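Pedside Service Desk
Ticket 400-63: Shared mailbox permissions missing after license change
Status: Monitoring
Site: Londham office, second floor meeting area

Summary
Following the September license change, 11 users at Londham lost access to the Verkard shared mailbox. Outlook reports that the folder cannot be expanded. Web access is affected in the same way.
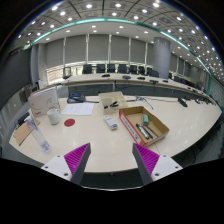 Actions taken
09:40 Confirmed that the mailbox remains in the tenant and holds roughly 600 items.
10:15 Reviewed group membership. The affected accounts had been moved to the Naidu group, which carries no mailbox rights.
11:05 Granted full access and send-as rights to the Naidu group. Users were asked to sign out and to allow one hour for the change to apply.

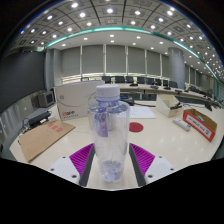 At 13:20 nine of the users had regained access. The remaining two accounts still held a cached profile, and a new Outlook profile was created for each.

Next step
The ticket will remain open until the requesting department confirms that sent messages are being saved in the shared folder. Please reply to this ticket and do not open a new one.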